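Pothos on a white office table, what to wipe the table with and is one loose leaf a problem

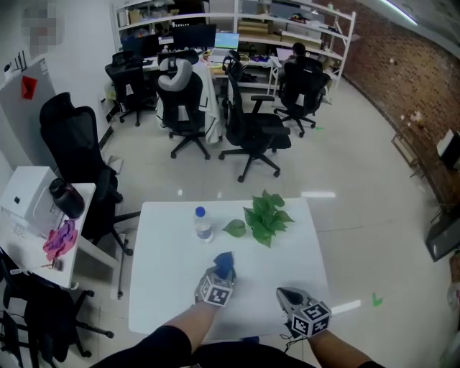 Posted by deskfern_tmp in Houseplants > Office

Ok so quick one, I need to get this sorted before the end of February when we swap desks. We have white tables in our office at Andelia, no idea what the top is made of, and I'm the one who ended up in charge of the pothos. Every few weeks I get marks on the table. Faint yellowish rings, plus a greenish smear one time where a leaf got squashed under a laptop. Right now there's one leaf off by itself next to the rest of the greenery and my water bottle, the one with the blue cap, lives on the same table so some of the rings could be that and not the plant. Been using a blue cloth and plain water. Takes off dust, doesn't touch the rings. Coworker says Troven spray, other coworker says never ever use spray near a plant. Which is it? Also can I root the single leaf or is that a waste of time. Also also is the sap bad for you, people eat lunch here.

Light is ok I think. Overhead lights on till 7pm or so. Water it when I remember.

Thanks, sorry for the mess of a post, typing this between calls

marl_and_moss
Member, 600 posts

Leaf first. No, a leaf alone won't make a plant. It may sit in water for months and even put out roots but you need a node, the little bump on the stem where the leaf joins. No node, no new vine. So if yours came off with just the leaf stalk, compost it. If there's a bit of actual stem with a bump, stick that in a glass with the bump under water, bright spot, change the water once a week.

Sap: pothos has calcium oxalate in it. Can irritate skin a bit on some people, and it's nasty if you chew it. Keep it away from pets and little kids. For lunch on the same table, just wipe up any broken leaves before you eat and wash your hands after trimming. Not a big drama.

Table. Stop using plain water for rings, it just moves them around. What I do:

Move the plant and everything else off, all of it, not just pushed to one side
Warm water, couple drops dish soap, wring the cloth out hard
Wipe, then wipe again with a clean damp cloth for the soap
Dry it right away. This is the part everybody skips and its where the new rings come from
Green smear still there? Baking soda paste, very light pressure, try it on the underside first

If the soap doesn't shift the yellow ones they're probably mineral deposits from tap water. White vinegar half and half with water, leave it on 2 minutes, rinse. NOT if the top turns out to be stone.

Spray is fine if you spray the cloth and not the table. Mist drifts and leaves spots on the leaves. I don't know Troven specifically so read the back of the bottle.

And get a saucer under the plant. Cork mat under the saucer if you can. Terra cotta saucers sweat so get glazed or plastic.

plisa_street_plants

seconding the saucer. we had nearly 3000 cuttings go through our shop on Plisa Street last year and every single table has a ring on it somewhere lol

one thing tho, don't go at a white top with the scrubby side of a sponge. you get a dull patch and then the dull patch holds dirt and looks worse than the ring did. ask me how I know

Water bottles do it too btw. Cold bottle sweats, sits there all afternoon, ring. Coaster.

gh_3000

just use a magic eraser

marl_and_moss

Careful with those, they're a very fine abrasive. Ok for one stubborn spot, not the whole table every week. Same dull patch problem as above.

deskfern_tmp

Ok did the soap thing at lunch. Most of it came off! Two rings left near the edge, gonna try vinegar tomorrow once I find out what the top is. Facilities says the tables came from Deschamps and they'll look for the care sheet. Checked the leaf, no bump that I can see, so compost it is. Getting a saucer tonite.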